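Budgeting a second two-arm cell: what the first one taught me

I spent most of January on the equipment request for our second bench cell. The quote came back from Casado last week, and the numbers are settled enough to write down how I got to them. If you are planning a small two-arm setup for light handling work, most of this should carry over. If you are buying one large industrial arm, very little of it will.

The starting point was wrong, and I will take the blame for that. For the first cell I priced the arms, added a margin, and called it a budget. The arms turned out to be a little over half of what we spent. The rest went to things I had filed under "misc": frame, table, cable management, fingers, spare fingers, cameras, mounts for the cameras, and a power supply that I had to buy twice after undersizing the first.

So this time I built the sheet from the bench up, with the arms as the last line.

Frame and table. Aluminum extrusion again. It is not the cheapest way to hold up an arm, but I have moved the uprights on the first cell four times and never had to drill anything. I ordered extra brackets and T-nuts at the same time as the rails. On the first build we ran out of both and paid shipping three times on small orders. The tabletop is white again. It shows every scuff, and I have stopped caring.

Cabling. This line went up the most. The first cell was wired with whatever length came in the box, and two connectors failed at the wrist from being pulled. The new sheet has cable chain on every moving section, pre-cut cables one size longer than the drawing says, and a spare of each. Anselmo Aguirre did the wiring on the first cell and asked for strain relief at both ends of each run. I put it in without arguing.

Fingers. I had treated these as part of the gripper. They are a consumable. The tips wear, and worn tips change the grip on small parts well before they look bad enough to replace. We went through 13 pairs on the first cell. I now budget them per quarter, in the same block as gloves and wipes. Fernar sells a molded set that fits our mount, and their lead time was nine days on both orders. The Fetdale set is cheaper, but it needs an adapter plate, and the plate moves the tool center point, so you pay for it again in recalibration.

Cameras. One per wrist plus a fixed one overhead. Buy the wrist cameras small. The one thing I would not do again is choose the camera first and design the mount around it. The mount decides how close the other arm can come before something touches, and on a shared table that clearance is worth more than resolution.

Test objects. I left this off the first sheet completely, then bought things out of petty cash for months. It now has its own line. The current work is accessories, and it needs variety in strap, finish and shape more than it needs quality. Cheap watches and chains are fine. Buy the display stands too, because picking something off a flat table and taking it off a stand are different jobs and we are asked for both.

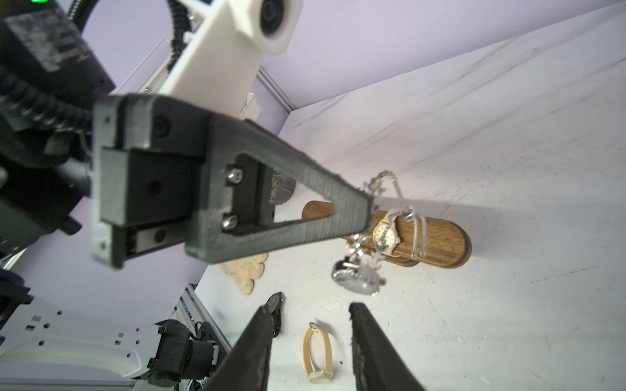 Hanging pieces are the reason I also added hours for the second arm's calibration. When both arms work near the same stand, a few millimeters of disagreement between them matters, and chains do not forgive it. I put in eight hours per arm for the first setup and four for each recheck. Encarnación Robles, who signs these requests, asked why labor was on an equipment sheet. I answered that the last cell sat for weeks waiting on it, and she left the line in.

Arms. After all that, the choice was simple. Same model as before. Arkar offered a newer one with better repeatability on paper, but it would mean a second set of spares, a second mount drawing and a second controller version to maintain. For two cells run by a small group, one parts shelf is the better purchase.

Contingency. I set it at 13 percent, up from nothing. The power supply alone would have used a good part of that the first time.

What I have not solved is where to put depreciation on the fingers and test objects, as our template assumes anything on an equipment request lasts for years. For now they sit on a separate tab marked recurring. Accounting has not objected yet. I will post the blank version of the sheet once I have taken the supplier prices out.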